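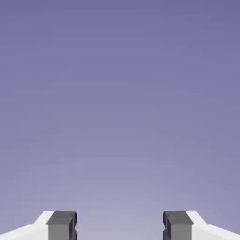 Dilani Gamage wrote in after the last issue to say that I'd gotten sourdough starters all wrong, and that hers lives in the back of the fridge for a month at a time and bakes just fine when she wakes it up. She also wanted to know why I keep telling people to feed theirs twice a day, when most of us have jobs.

Okay, fair! I went back and read what I wrote and it does sound like I think everybody is home all day with a bag of flour. I bake at home on weekends and maybe one weeknight, and my own jar (his name is Zinder, long story, my nephew picked it) spends most of his life in the cold too. The twice a day thing is what I do in the two days before I bake, and I left that part out completely. Sorry, Dilani. Sorry also to anyone who went through a whole sack of flour on my account.

So let me try again. If you bake once a week or less, keep the jar in the fridge with the lid on but not screwed tight. Take it out two days before you want bread. Pour off the gray liquid if there is any — it smells like nail polish and it won't hurt you, some people stir it back in, I don't like the taste. Keep a spoonful of the starter and feed it equal weights of flour and water. Do that again at night, and again the next morning. By then mine is usually doubling in five or six hours, and if it isn't I give it one more round and push the baking back a day. I know that's annoying when you've promised somebody a loaf. I have shown up to dinner with store bread more than once.

About the flour. I've been using the bread flour from the Pirkden mill shop since March, and I like it a lot. It drinks more water than what I was buying before, so my usual dough came out stiff as a boot the first time. For a big batch I weigh out 1,000 grams of flour and now I hold back 300 grams of it for the starter mix and feedings and whatever I dust the counter with, because otherwise I end up opening a second bag halfway through. The other 700 goes straight in the bowl. If you only want one loaf, cut everything in half and you'll have a nice round one with a bit of dough left over for a flatbread (do this! fry it in butter!).

A few of you asked about rye. I throw in a spoonful when the jar is sluggish and it perks right up. Whole wheat does nearly the same job if that's what you have. I tried an all-rye starter last winter and it was a lot of fun for two weeks, then it climbed out of the jar overnight and I spent a morning scraping the shelf with a butter knife. It dries like cement, by the way, so soak your spoons.

I still owe you the seeded loaf recipe. I've made it three times and the middle keeps coming out gummy — I think I'm slicing it too early, my husband thinks the oven runs cool, and we've ordered a thermometer to settle it. If you've got a seeded loaf you trust, send it over and I'll bake it and report back.

Questions and bread stories: just reply to this newsletter | © 2019 The Pathirana Street Bakers' Letter | Back to top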